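Clothing banks: where does it all go?

The Prillport council says the town's clothing banks took in 1,358 bags last year, up from 1,000 the year before. Fine. What the notice leaves out is how many of those bags held anything a person would want to wear again.

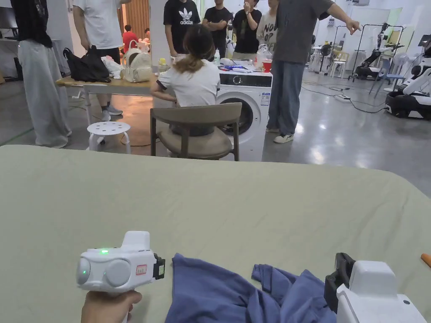
A crumpled blue garment on a green cloth.

Kelis, the firm that empties the banks, says 622 bags went to "reuse partners." We asked what that means and got a leaflet. It may mean a shop on Engelhardt Street, or it may mean a bale on a ship. The leaflet also says 213 bags were "unsuitable," and has nothing to say on the rest - a big gap for a firm that prints its green promises on the side of every van.

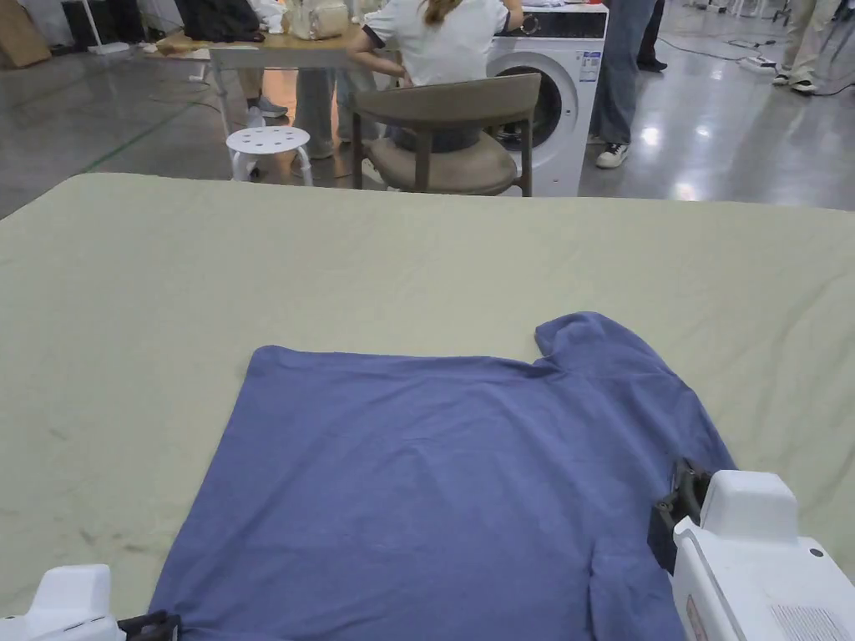 Filido, the other bidder for the contract, promises a full report every November. We'll believe it when we read it. A promise made before the contract is signed is cheap, and neither bidder has said who would check the numbers. A plain blue T-shirt, short sleeves, a few soft wrinkles, is the sort of thing most of us drop in without a second thought, and neither firm can tell us where one like it would end up. The council votes on the contract in November. Ask your member to see the figures first.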